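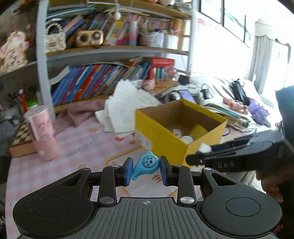 Robot Learning from Examples, Stendgate course
Handout 5: Gathering examples with two hand-held grippers

Please read this before the practical. The rules follow the Bernumden guide, with small changes for our own exercises.

Task for this session: sorting small objects with an open box, on an ordinary desk. Each group records 110 examples. One example is one object, from the first movement of the grippers until both have let go and moved back.

Before you record
Leave the desk as it is in daily use. Books, papers and toys may stay behind the box. A learning system which has only met bare desks often fails in a real room.
Turn the box a little after every 8 examples, so that its corner does not always point the same way.

While you record
Move at an even speed. Very fast closing of the jaws gives few useful moments.
Hold the object between the pads, near its middle. Objects with an uneven shape – for instance a toy with a loop at one end and a narrow tip at the other – should be picked up in several directions.
When one gripper works at the box, the other may wait with its object, but it should stay clear of the path.
If you drop something, do not stop. Pick it up again and write "drop" in the Jonari sheet.

After you record
Watch 7 examples from your set and note any in which the object is hidden for a long time.

Reading: Jasińska, chapter 5, the part on variety in examples. The questions at the end of the chapter are for the next meeting.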